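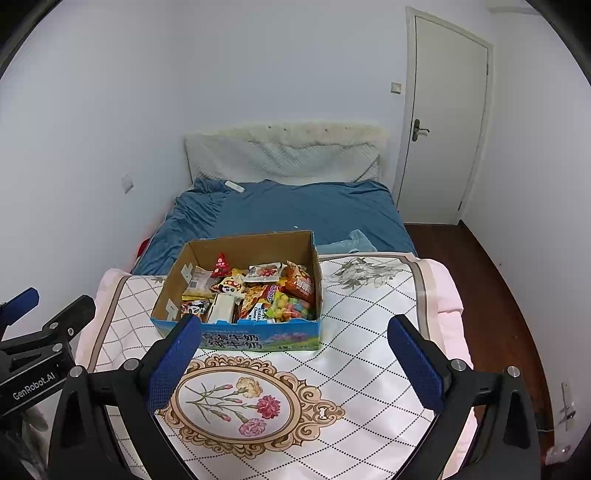 Etix Lattice quilt set, single, white with medallion: long-term review

Reviewed by Paraskevi Liapis
Section: Bedroom textiles

Summary

The Etix Lattice is a lightweight quilt intended as a top layer for a single bed or as a bedspread over a heavier duvet. It has been in use on a spare-room bed since November. The print has held up well and the quilt dries quickly. The edge binding is the weak part and the filling is too thin for winter use without a second layer.

What is supplied

One quilt, one pillow sham in the same pattern, and a drawstring storage bag. No spare thread is included. The care label is sewn into a side seam near the foot end, where it tends to show when the bed is made. I unpicked it after the first wash and kept it in a drawer.

Pattern

The ground is white, with a diamond lattice made up of black dots. The medallion is an oval with an ornate scrolled border in golden brown, and inside it are carnations: two pink blossoms and one in pale yellow, on thin green stems with small buds. In a small bedroom this is a fairly busy design. The lattice reads as grey from the doorway and only resolves into dots at close range. Buyers who already have a patterned carpet or patterned curtains should ask for a swatch first.

The pink is stable. I compared the quilt with the sham, which has stayed in its bag for the whole period, and could find no difference in the blossoms. The pale yellow is slightly lighter on the quilt than on the sham. The golden brown of the scrollwork is unchanged. The black dots have not bled into the white, which was my main concern on first washing.

Weight and warmth

The quilt weighs 717 g on a kitchen scale without the storage bag. That is light for a single. Used alone it is adequate for a summer night with the window open. In November it needed a blanket underneath. The Söderlund quilt it replaced was noticeably heavier and warmer, but took a full day to dry indoors and could not be folded into the same cupboard.

Filling is evenly distributed on delivery. After repeated washing there is some migration towards the corners, which can be corrected by shaking the quilt from the short side while it is still damp. Shaking it dry has little effect.

Washing

The label permits machine washing with a gentle spin. All washes were done on their own with a liquid detergent and no softener. Powder left a residue along the seams on one occasion and needed a second rinse. Shrinkage along the length was 25 mm after the first wash, with no measurable change afterwards. The width did not change. Line drying is preferable. Tumble drying on low is allowed, but it puckers the area round the medallion and the puckering has to be ironed out from the reverse.

Surface behaviour

A spare bed is used as a table for much of the year. Ours regularly holds boxes, folded laundry and, before any long journey, the food that is being packed for it. A quilt for this purpose needs to lie flat and recover after a load is removed. The Etix does both reasonably well. A full milk carton box of packet snacks and sweets left on the foot of the bed overnight produced a shallow rectangular dent that had gone by the following evening.

Cardboard edges will catch on raised stitching if a box is dragged across the medallion. Lift boxes clear of it. Crumbs brush off the lattice area easily but collect in the detail of the carnations, where a soft clothes brush works better than a vacuum nozzle.

Construction

The binding is single-stitched. At the foot end, where the quilt is tucked and pulled out most often, a 57 mm length had come loose by the third month. It was a simple repair by hand, but at this price double stitching would be reasonable. The Elter bedspread tested previously had a folded, double-stitched edge and needed no attention over a similar period. Its print was much plainer.

Purchase and returns

Bought from Holtalell. Delivery was in a plain outer bag and the quilt arrived with sharp fold creases, which took two nights on the bed to drop out. Returns are accepted if the storage bag has not been opened, so it is not possible to check the colours against a room and then send it back.

Score: 71 out of 100

For: stable print, low weight, quick drying, folds small.

Against: weak binding at the foot, thin filling, restrictive returns, care label in a visible position.

Suitable for: spare beds, summer use, layering over a plain duvet. For a main bed in an unheated room, choose a heavier quilt.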